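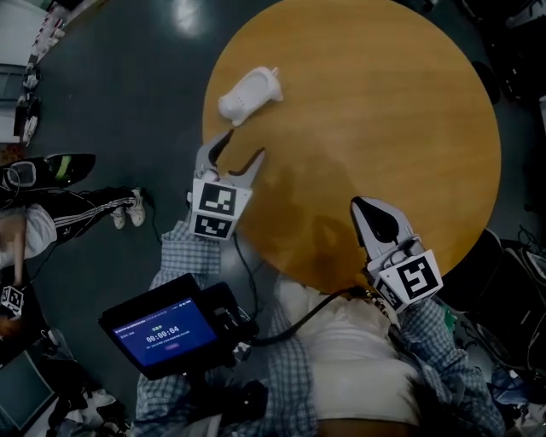
Print this page | E-mail this page

Gostville Neighborhood Library Friends
Minutes, May meeting, 6:30 pm, reading room

Chair: Rukhsana Dogar. Notes: Sobia Sial (typed up fast, send me corrections)

Started late, door code had been changed again. Quorum OK.

1. Last minutes
Approved with one fix. Item 4 should say "Vallau Street entrance", not "Vallau Street exit". Same door but it matters for the sign order.

2. Book sale
Took in $1635 over both days. Best so far. Cookbooks and kids books went first, as usual. Left over: a lot of hardcover thrillers, the encyclopedias, most of the travel guides. Rukhsana wants no encyclopedias accepted next time, period. Agreed. Put it on the flyer in big letters.

Fill-a-bag hour at the end went well but we ran out of bags. Need more, and the sturdy kind. One person's bag gave out on the front steps.

Card reader worked Saturday morning sale only, then wouldn't connect. Second day was cash and checks. Sobia to ask library staff if we can use the staff wifi next time. The public one drops.

Question from the floor on whether to price the art books seperately. Long discussion. Some think people feel cheated paying more than the flat price, others say we are giving away good stuff to resellers. Left it: one shelf, individually priced, try it in the fall, see.

3. What to do with the money
$700 to summer reading, as promised. Moved, seconded, passed.
$500 to large print. Moved, seconded. One against, would like audio instead. Passed.
Rest stays in the account for now. Rukhsana reminded all that the storage rent is coming up.

4. Shelving quote
Ternuritz quote came in for the back hallway, $564 delivered, assembly not included. Discussion on whether we can put it together ourselves. Last time took a whole evening and one unit still leans. Galindo was asked for a quote also, no answer yet. Sobia will call, not e-mail, they don't seem to read e-mail. Hold decision until we have both.

Also measure the hallway again!! The number on the quote request was from before the radiator cover went in. Fire marshal will want the full walkway clear.

5. Summer reading kickoff
Theme is "Down on the Farm." Story hour outside if dry, in the reading room if not. Need:
- somebody to read (two offers, both fine, split it)
- lemonade, cups, a table with a cover that wipes
- sign up sheets on clipboards, last year they blew all over the lawn
- pens that work

Prize ideas. Stickers cheap but kids are tired of them. Bookmarks no. A free paperback for every kid who finishes, pulled from sale leftovers, plus a coupon if we can get one from the ice cream place. Rukhsana asking. Don't print anything till they say yes.

Petting zoo idea came up again. Insurance said no last year, answer has not changed. Move on.

6. Returns slot
Still jamming. Big picture books get stuck sideways and everything behind them piles up. Staff have put in a work order with the town. Not ours to fix but we keep getting complaints so noting it. A letter from the Friends might help, Sobia to draft, short, polite.

7. Newsletter
Behind. No spring issue went out. Do one early summer issue, two pages, and mail only to folks who have no e-mail. Need the list cleaned up, three came back undeliverable last time. Article on the local history shelf is ready. Book reviews needed, keep to one paragraph please, last one ran a page and a half.

8. Other
Lost umbrella, green, at the desk.
Meeting room chairs, please stack them four high, no more, they tip.
Someone asked could we start at 7 in place of 6:30. Show of hands, stay with 6:30.
Puzzle swap shelf is overflowing. Missing pieces should be written on the box if you know.

To do
Sobia: wifi, call Galindo, returns slot letter, hallway measurements
Rukhsana: ice cream coupon, storage rent, bags
All: pens, one paragraph book reviews, look at home for clipboards

Adjourned 8:10. Next meeting same room, same time. New door code from the desk, do not e-mail it around.

S. Sial

Print this page | E-mail this page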